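Galeria: a sala do fundo, antes e depois da arrumação

Começo por dizer que não acredito em métodos de arrumação. Já li três livros sobre o assunto, emprestei dois e o terceiro serve para calçar uma estante. Mesmo assim, a Celeste Arruda insistiu que a sala do fundo merecia uma página só para ela, e eu cedi. A regra que ela trouxe é a do costume: tudo o que não se usou nos últimos 90 dias sai de casa. Perguntei-lhe pelos casacos, em pleno verão. Ficou de pensar.

A roupa

É por onde toda a gente manda começar, e nunca percebi porquê. A roupa é o que mais depressa volta ao sítio errado. O Tomás Rocha defende que se dobre tudo em retângulos e se guarde ao alto, como fichas num arquivo. Experimentei com camisolas e ao fim de uma semana tinha uma gaveta de fichas caídas. Com peças grossas, de canelado, o retângulo nem chega a formar-se: fica um rolo, e o rolo abre.

Outra teoria diz que se deve pousar a peça numa superfície lisa, alisar as mangas e só depois dobrar. Cá em casa, superfície lisa e livre é coisa que dura pouco. Dobra-se onde calha, em cima do que estiver, e o resultado costuma ser igual.

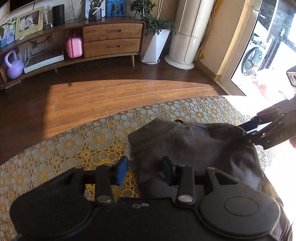 O Valter Rocha, irmão do Tomás, tem uma opinião ainda mais radical, que é pendurar tudo. Fez as contas e chegou a 60 cabides. Eu fiz outras contas, as do varão, e desisti da conversa. Há peças que ganham ombros de cabide e nunca mais os perdem, por muito que a embalagem prometa o contrário. Comprei uma vez um conjunto da Skudlow, "antideslizante", e a primeira camisa foi parar ao chão na mesma tarde.

O móvel da televisão

Baixo e comprido, de madeira, encostado à parede. A Celeste queria trocá-lo por um modelo da Hurkisholm que viu num catálogo, com portas que se abrem ao toque. Portas que se abrem ao toque também se abrem com o joelho, com o aspirador e com qualquer criança de visita. Fica este.

O chão

Madeira num tom avermelhado, o melhor que a sala tem. Recomendaram-me uma cera da Culura que prometia brilho durante 30 dias. Não digo que seja má, digo que ao quarto dia já não a distinguia da anterior. Voltei ao pano bem torcido. A Rhea Mercado, que passou cá numa quarta-feira, garantiu que via diferença. Tinha sido ela a recomendar a cera.

A cobertura

Pétalas arredondadas, em azul-acinzentado claro e branco, com contornos castanhos e dourados. Dizem-me que o padrão cansa a vista e que uma cor lisa "abriria o espaço". Ouço falar em abrir espaços há anos e as paredes continuam onde estavam. Quanto a mim, o desenho disfarça bem o cotão, argumento que ainda não vi em revista nenhuma.

O que saiu

Duas caixas de cabos e um candeeiro Timmermans que nunca deu luz decente. O Aníbal Quintela levou o candeeiro e diz que em casa dele funciona lindamente. Ainda não fui ver.

A Celeste volta em janeiro para fazer o balanço e já avisou que quer abrir as gavetas.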